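The drawers finally have labels. I put it off all winter, and then in March I needed a tape measure, opened every drawer twice, and went and bought another one. I now have two.

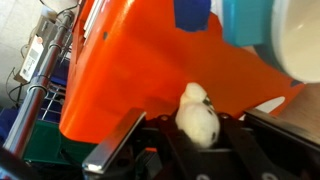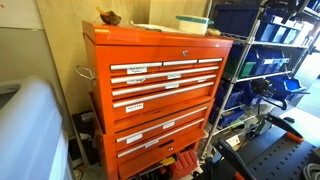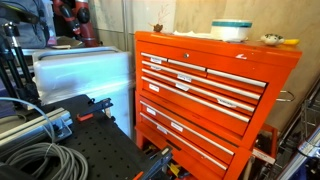 **Filed under: Workshop, Storage**

The labels are plain white paper, written by hand. I priced a label maker from Trornix and decided my handwriting was good enough. They took me 15 minutes to write and most of an evening to argue with myself over.

The small drawers across the top get the things I grab all the time, so tape and markers went there. The long drawers underneath are for hand tools. Those used to live in a Pirwood crate under the bench, and I spent more time digging in it than using what came out.

One drawer is still a holding pen. It has 13 things in it that don't belong anywhere yet, including a hex key set with no holder and a Rathjen clamp that is too long to lie flat. I'll get to it.

The lower cabinet is for heavy stuff. I had that up top at first — bad idea, the whole chest felt tippy with a drawer open — and moved it down the same day.

The lid still collects whatever gets set down on it. The little brown bird stays. So does the round container with the teal lid, at least until I find a drawer for it.

Next is drawer liner. Onine sells it by the roll and I need to measure the wide drawers first. At least I know where the tape measures are.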